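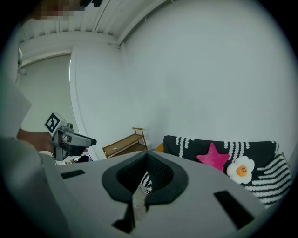
Jornada de puertas abiertas en Akdale, 13 jun 2022. La pinza se maneja a mano y detrás está el sofá o banco de los cojines.

Abro hilo sobre la visita a Akdale, que me habéis preguntado varios por privado. Aviso: fui con pocas ganas y he vuelto más o menos igual.

La invitación decía «demostración de robótica doméstica». Yo esperaba un robot. La demostración a la que asistí consiste en personas con una pinza en la mano, haciendo tareas de casa para que luego, algún día, un brazo aprenda de esas grabaciones. El brazo, según nos dijeron, está en otra sede. Ya.

Nos recibió Natalia Hinojosa, muy amable, y contestó a todo lo que pudo. Lo que no pudo contestar fue cuánto tarda el sistema en doblar una manta por sí solo. «Depende de la manta.» Apuntado queda.

La cifra que más repiten es 3,338 demostraciones grabadas (con coma, así venía en el folleto, y el señor de mi lado entendió tres y pico). Pregunté cuántas habían descartado. Me dijeron que ese dato lo tiene Mosatach, que es quien limpia las grabaciones.

A ver, la idea no me parece tonta. Si quieres que una máquina sepa coger un cojín, que antes lo coja alguien con la misma herramienta tiene su lógica. Lo que me chirría es el salto: de ahí a «en casa de tus padres en julio» – frase literal de la charla – hay un trecho que no vi recorrer.

Y un cojín es un objeto agradecido. Se aplasta, perdona. Pregunté por vasos, por una bolsa de basura medio llena, por el cable del cargador detrás del sofá. «Está en la hoja de ruta.»

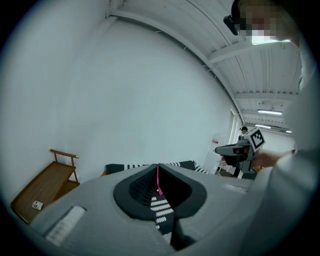
Otro momento de la sesión: dos pinzas, la tela de rayas y, a la derecha, una persona con el dispositivo en la cabeza.

Lo del dispositivo en la cabeza me interesó más que la charla. Pregunté cuánto rato se lleva puesto. Turnos de 50 minutos, me dicen. A mí me dolería el cuello antes. También pregunté cuánto se paga por turno y ahí la conversación se fue hacia el café.

Aurelio Bravo, que llevaba la parte técnica, habló de un 56 por ciento de acierto en tareas «con tela». Luego, en el pasillo, matizó que el acierto se mide con telas que el sistema ya ha visto. Hombre, Aurelio, eso se pone en la diapositiva.

Le reconozco una cosa: fue el único que dijo «no lo sé» sin adornarlo. Me fío más de él que del vídeo de Rorurell que nos pusieron al entrar, con música y todo a cámara rápida.

Por si alguien quiere ir: repiten en julio, plazas para 100 personas, hay que apuntarse antes. Llevad preguntas concretas y pedid ver un intento fallido. Yo lo pedí dos veces.

Me han prometido los datos de fallos por correo. Si llegan, los cuelgo aquí debajo.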